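The play kitchen has taken over the dining end of the table again, and I've stopped pretending it's going back to the bedroom. We eat at the other end. It's fine. There are only ever three of us and the toast doesn't mind.

I promised ages ago that I'd write something about the toy sink, because a couple of you asked after I moaned about how long it took me to choose one. I looked at far too many. The Breder one had a lovely big worktop but the basin was so shallow you couldn't have washed a teaspoon in it, and the wooden one from Nasr was gorgeous and also 2690 in the local money, which made me laugh out loud in the shop and put it gently back on the shelf. In the end I paid 368 for a blue plastic one at Firkar, on a wet Saturday in December, and carried it home on the bus with the box across my knees.

It's been the best thing we own, I think. Better than the sofa! My daughter is four and she washes up the way other children watch telly. Everything gets done: cups, plates, the post if I leave it lying about. Mostly, though, it's vegetables. She has firm ideas about vegetables. They all have to be washed before they can be "sold", then they get cooked, then they go back in the sink for another wash (I have asked about this and been given a very tired look).
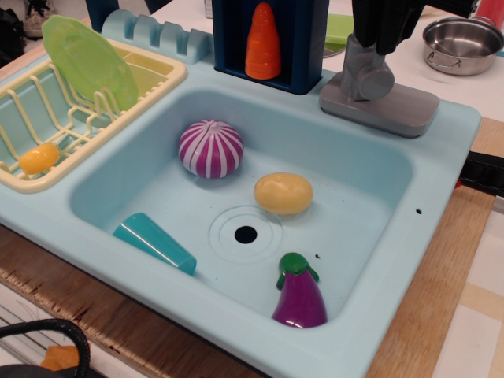 *Page last changed: Monday, March 16, 2020*

The onion is my favourite, with those purple and white stripes. It looks like something you'd win at a fair. The aubergine is a close second, all shiny with its bright green hat, and the potato is, well, a potato. The carrot has its own house in the navy cubby at the back, and I was told off last week for putting the lemon in there with it. Lemons live in the dish rack with the plates. I don't make the rules.

A few practical bits, then, for anyone thinking of getting one.

Get a deep basin. You want room for several vegetables and a cup or two, or it all ends up on the floor and you'll find the potato with your bare foot at six in the morning. A rack at the side is worth having as well — ours is the pale yellow wire sort, and standing plates up in it keeps her busy for ages. She's very particular about the green one.

Don't bother with the giant sets of pretend food. We had one from Makberg, 80 pieces, and I'd say 30 of them ever got played with. The rest were tiny biscuits and slices of something pink that none of us could name. They went to the charity shop and she hasn't asked for a single one back. A handful of good chunky vegetables and a proper little metal pan will do you for years.

Cleaning is easy enough. I wipe ours down with a damp cloth and a drop of washing-up liquid, and go round the rings by the plughole with an old toothbrush when I remember. Crumbs get in there, and glitter, and once half a raisin. I'm not someone who remembers very often.

Next on my list is a little tea towel rail for the side of it. I've got a bit of dowel and some string and no real plan, so if any of you have made one that stays up, please tell me how. She's currently drying everything on my cardigan.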